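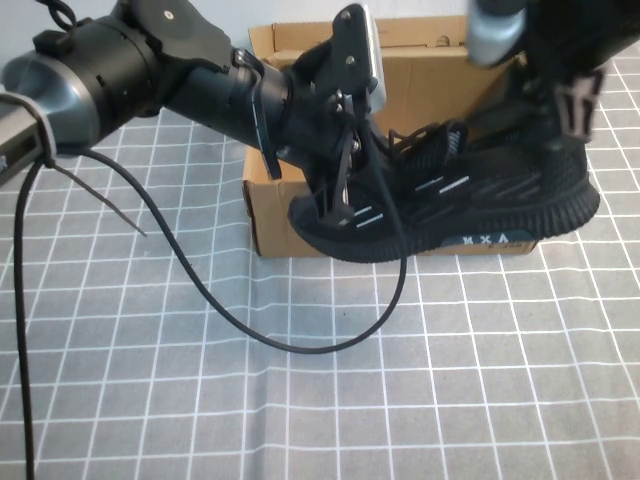 3.2 Walking the sprinkler lines

I checked all 383 sprinkler heads at Clustalstead on foot in April, because the controller only tells you a valve opened. I started at 5 in the morning, when the greens were still soaked. A black knit sneaker, like the one lying on its side on the open box, is fine for the cart path but hopeless in wet rough – I switched to boots after hole two.

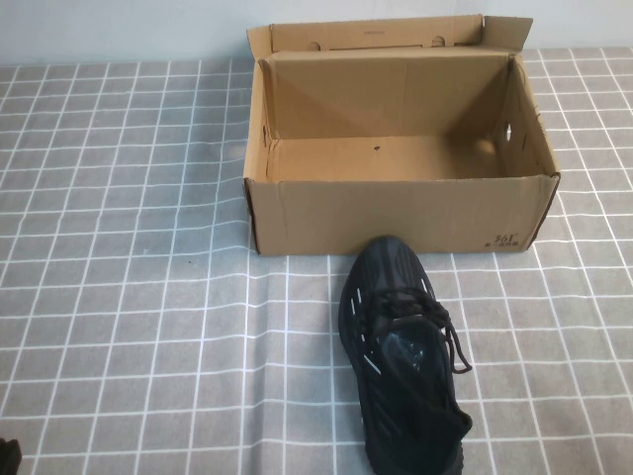 Each head got a 12-minute catch-can test, and I wrote down arc, tilt and pressure as I went. I found 14 stuck heads, mostly along the old Sosholm line.
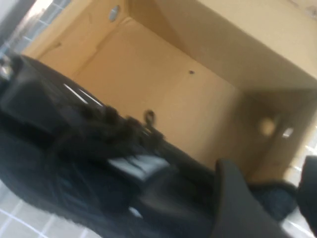
Jaller objected that a stuck head in April may free itself by June, so I'd be overstating the problem. Fair point – I walked the line again in June and kept both sets of numbers.
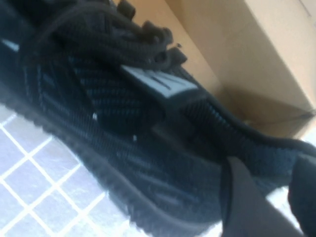

Figure 3. Black knit sneaker, close view of laces and collar.

Home Issues Authors Search Next section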